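Hondon Drawer and Counter Organizer, 6-Piece Set
Brand: Hondon
Item no.: 2922-K
Pieces: 6
Finish: matte
Care: hand wash, towel dry
Availability: in stock, ships from our store

We stock the Hondon set because people kept asking for it. I was against it for most of a year. Kitchen organizers get sold on the idea that your drawers are messy for lack of a container, and in my experience the drawers are messy because there are too many spatulas in them. Six more objects won't fix that. If you own four whisks and use one, start there and save your money.

With that out of the way, the set is decent. The pieces are straight sided, so they sit flush against each other and you don't lose space to fancy curves. The corners inside are rounded enough to get a sponge into. The bottoms have a thin non-slip pad. Hondon calls it "permanent." On our display set one pad started to lift after 12 weeks and I glued it back down with ordinary craft glue, so make of that word what you like.

The maker also says the set fits "all standard drawers." I have yet to meet a standard drawer. Measure the inside of yours, front to back and side to side, and then measure the height with the drawer closed as far as you can get a ruler in. The tall pieces are meant for the counter and won't clear most drawers at all. The box shows them in one. Ignore the box.

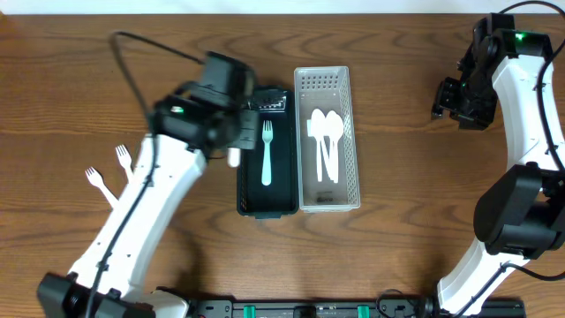

Ans Mertens wrote to say that she returned two other brands before this one and only kept it for the two tall pieces, which stay put when she pulls out a ladle with one hand. The flat ones went to her desk and hold pens. She would have paid less for just the tall pair, and she asked if we could sell them that way.

We asked. Hondon won't split the set. The Elten line does come as single pieces, but the walls are thinner and I don't like how they flex when you pick one up full. The Minami trays are nicer than either and cost close to double, and I can't tell you they hold a fork any better.

What the listing elsewhere says, and what I'd say
"Stain proof": turmeric disagrees. It faded after a week on a sunny sill but you can still find it if you look.
"Stackable": when empty, yes. Loaded, the top one slides.
"Dishwasher friendly": the leaflet in the box says hand wash. I'd go with the leaflet.
"Lifetime guarantee": one year, with receipt. Read the back.

Returns
Unused sets come back within 30 days for a full refund. Keep the cardboard sleeve, as Hondon won't take the set from us without it. Return shipping is on you unless something arrived cracked.

Listing last checked January 2018. Questions about sizes go to Wouter Coppens at the store counter.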